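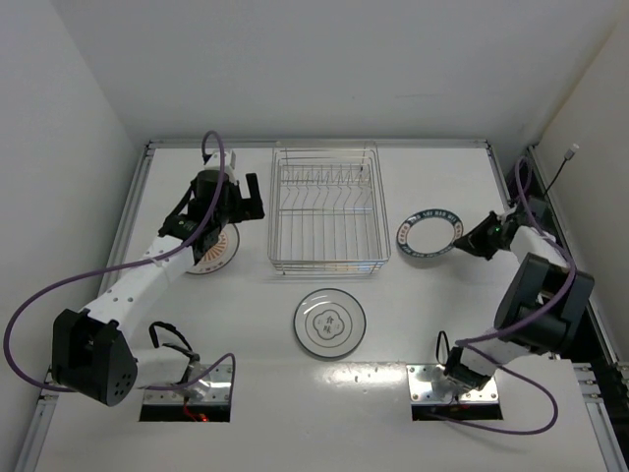 How to load a dish rack so the plates dry

Search recipes, tips and guides Go

Most advice about dish racks comes from people selling dish racks. I have read the claims about airflow and angled drainage, and I remain unconvinced that a bent piece of wire needs a diagram. Still, there is a wrong way to load one, and I did it the wrong way for years, so this page covers what I do now with an ordinary wire basket and a few round plates.

Before you start

You need a rack with upright dividers, a flat counter, and something under the rack to catch water. A folded dish towel is fine. The molded tray they try to sell you alongside it mostly grows slime in the corners, and then you are washing the tray too.

Check that the rack stands level. Push down on each corner. If it rocks, bend the low foot out a little by hand, or turn the rack end for end and try again. My first one, a Himeo, rocked from the day I got it, and I blamed the counter for a whole summer.

Step 1. Rinse in hot water

Soap left on a plate dries into a film, and people then blame the rack. Rinse both faces and run your thumb around the underside, where the foot ring holds suds. Hot water helps the plate dry faster. I doubted this enough to try it one September with two matching plates, one rinsed cold and one hot. The hot one was dry 11 minutes sooner. One trial proves very little, but I rinse hot.

Step 2. Shake, then stand

Hold the plate on edge over the sink and give it one firm shake. Then lower it into a slot between two dividers. The rim should reach the bottom of the rack. If it hangs up on the wires halfway, the slot is too narrow for that plate and you should pick another spot. Forcing it can chip the glaze.

Step 3. Largest plates at the back

Start with the biggest plate in the slot farthest from you and work forward. Face them all the same way. Whether they face left or right makes no difference that I have ever been able to see, whatever the leaflet says.

Plates with a deep rim want an empty slot between them. Flat ones can go in neighboring slots as long as the faces don't touch. Two plates pressed together will still be wet at breakfast.

Step 4. Keep the flat section for other things

Many racks have dividers at one end and a plain wire grid at the other. The grid is for cups and small bowls, upside down. It is tempting to lay a plate flat on it when the slots fill up. Don't bother. Water pools in the middle of the plate if it's face up, and in the foot ring if it's face down.

Step 5. Go easy on decorated plates

Mismatched plates with painted borders or lettering are usually the ones you care about. I have seen it claimed that wire racks scratch the pattern off. A smooth wire won't, in my experience, but a rusty spot or a broken weld will. Run a dry cloth along every divider once in a while. If it snags, that slot is out of use until you fix it. Müzeyyen Coşkun wrote in to say she slips a strip of cloth over the rough one. I think it holds water, but her plates are older than mine and look better.

Step 6. Empty it

Leave everything for 40 minutes in a warm kitchen, 65 in a damp one, then check the foot rings with a finger. Wipe whatever is left and put the plates away. A rack that is never emptied turns into a cupboard with poor manners toward dust.

Cleaning the rack

Every couple of weeks, put the rack in the sink with hot water and a splash of white vinegar for 10 minutes. Scrub where the wires cross with an old toothbrush and rinse well. Dry it with a towel, feet included, before it goes back on the counter.

Do you need a better rack?

Probably not. Ronaldo Talavera asked me whether the two-level Mondance was worth the money. If you wash up for six, perhaps. For three or four plates at a time, a single basket does the job and lifts out of the way with one hand.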